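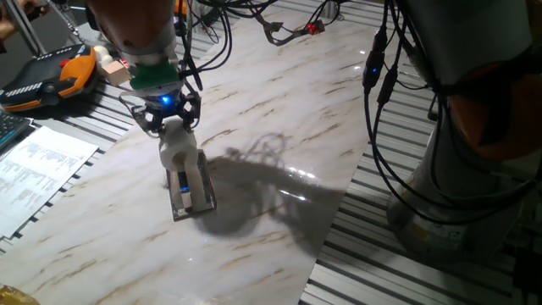 Quick ones this week, mostly bathroom roll and paper mess. Typing fast, sorry.

Roll that won't spin right. Squashed core nine times out of ten. Push two fingers in, run them round the inside till the tube's a circle again. Takes a second. Don't pull the tube out, the middle layers go with it and then you've got a paper snake.

Freestanding holders slide. Mine did, all over. Stick-on felt is useless for this, get the rubber dots. 3 if it's a small base, more if it wobbles. Clean the bottom with rubbing alcohol first, let it dry, press hard. Leave it overnight before you load it.

Marble-look surfaces. Love the look, but glossy ones show every smear the minute a light hits them. Drop of dish soap in warm water, wrung out cloth, then a dry one straight after. The dry one is the whole trick. No vinegar if it's real stone!! Rasha Ghanem wrote in to say she dulled a patch by her sink that way and it cost her 40 dollars in polish and didn't really come back. 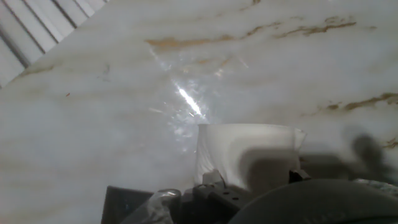 Brown veins and glare. Wipe with the light in front of you so you can see what you missed.

Shiny metal holders. Same deal, worse fingerprints. Microfiber, barely damp, go one direction only. If there's a slot or a deep bit, cotton swab for the corners, dust packs in there and turns to felt. Never spray straight at it, spray the cloth.

Loose end flapping about? Fold the last square under in a triangle, hotel style. Or just wind it back snug and smooth it down with your thumb. If the first sheet is glued on tight dont claw at it, roll the whole thing between your palms a couple times and the edge usually lifts.
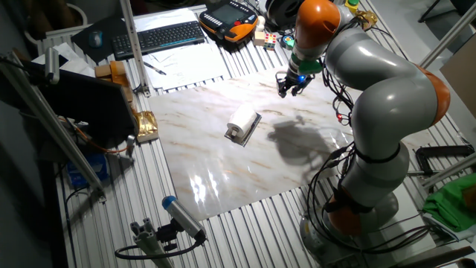 Where to keep it all. Spares go near where they get used, not down in the basement where you remember them too late. I keep 7 in a basket and when it's down to two it goes on the list. Isabelle Perron keeps hers in a tall vase, looks nice, only she has to tip it over to get the bottom one out.

Damp room? Keep rolls off the floor. They soak up steam and go lumpy, and a lumpy roll never tears strait. Lidded box if you've got the space.

Changing a roll, put the new one down next to the holder first, then take the old core off. Sounds dumb. Saves you hunting with one hand full.
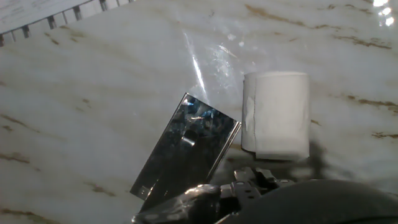

Plain white roll next to a shiny metal piece.

Old cores: cord tidies, seed pots, or flatten and recycle. Next time, drawer liners.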